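Zu Besuch bei Grotona: ein Nachmittag zwischen Zahnrädern

Lesezeit: 2 Minuten
Drucken | Per E-Mail senden
42 Mal geteilt

Im März war es endlich so weit, und ich durfte mir bei Grotona den Tag der offenen Tür ansehen, auf den ich mich schon den ganzen Winter gefreut hatte. Wer hier länger mitliest, kennt meine Schwäche für alles, was Zähne hat und sich dreht (die alte Standuhr meiner Großmutter ist schuld!). Am Eingang gab es Kaffee und ein Faltblatt, und dann ging es auch schon hinein zu den Stirnrädern. Gerade verzahnt, silbrig, mit einer runden Bohrung in der Mitte – so ein Rad ist eigentlich eine ganz schlichte Sache, und trotzdem bin ich gleich am ersten Tisch hängen geblieben. 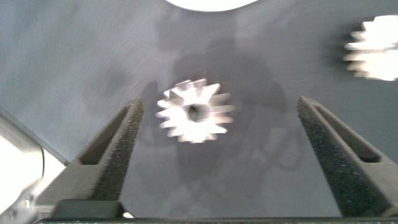 Schrägverzahnte Räder laufen leiser, warf Dumisani Mnguni ein, aber die geraden seien ihm lieber, weil man an ihnen das Handwerk besser lernen könne. Da wollte ich natürlich mehr wissen, und so haben wir uns eine ganze Weile über Modul und Teilkreis unterhalten, bis mein Kaffee kalt war.

Besonders angetan hatten es mir die längeren Stücke, bei denen die Zähne als Rippen am Körper entlanglaufen, so dass man eher an eine kleine Walze denkt als an eine Scheibe. Auf der hellen Stirnfläche sieht man feine Bearbeitungsspuren, die vom Zentrum nach außen ziehen, und je nach Licht

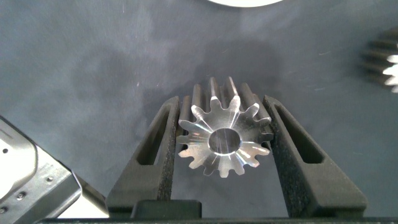 wirken sie fast wie ein Strahlenkranz. Ich hätte das Stück am liebsten eingesteckt! Im Faltblatt steht, dass die Lehrwerkstatt 200 verschiedene Räder im Musterschrank hat, vom winzigen Uhrenrad bis zu Brocken, die man lieber zu zweit trägt.

Nach der Pause kam das Gespräch auf die Pflege, und da gingen die Meinungen doch auseinander. Ich selbst öle meine kleine Sammlung daheim nur sehr sparsam.

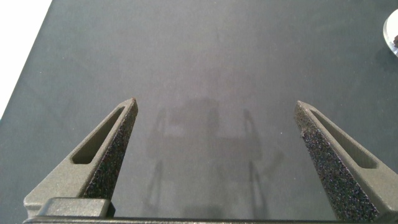
Zu viel Öl sei schlimmer als gar keins, meinte Catriona Leckie, denn der Staub setze sich hinein, und dann habe man Schleifpaste zwischen den Flanken. Ein weiches Tuch und ein Pinsel für die Zahnlücken, das reiche ihr völlig. Den Pinsel habe ich mir gleich notiert.

Gegen vier wurde es ruhiger, und ich habe noch eine letzte Runde gedreht und mir am Büchertisch ein Heft über Getriebe mitgenommen. Die Heimfahrt war dann lang genug, um es halb durchzulesen. Falls jemand von euch auch dort war, schreibt mir gern, was euch gefallen hat.
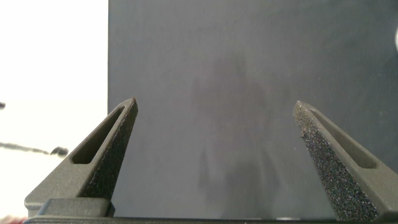 Onen schreibt: Ich war am Vormittag da und fand den Musterschrank am schönsten. Weißt du, ob man die Hefte auch nachbestellen kann? Meins habe ich leider im Zug liegen lassen.

2 Kommentare | Drucken | Per E-Mail senden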